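Keeping paperback romances in good shape at home

My romance shelf has 271 books now, most of them series, and many were bought used. Old paperbacks are not difficult to keep, but they need a little attention.

Stand them upright and not too tight. If you must pull hard, the spine will crack. For a series I keep all the volumes together, also the thick ones – they support each other. Keep the shelf away from a radiator and from direct sun, or the red covers become pink in one summer.

For a musty smell, put the book in a closed box with a cup of baking soda for 7 days. The powder must not touch the pages.

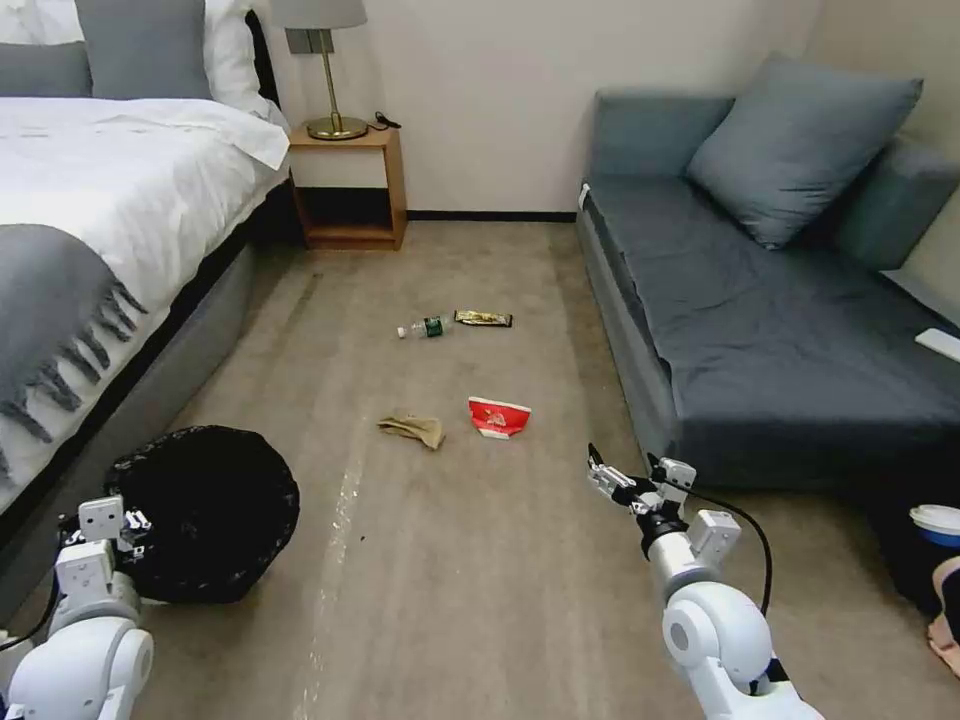

A reader from Clarkside writes that one week was too short for her Regency novels from before 2000, and that she changed the soda and waited one more week. I agree, for very old paper it can be necessary.

Price stickers come off with a hair dryer on low heat. Lift one corner slowly with a fingernail. On matte covers please try first on the back.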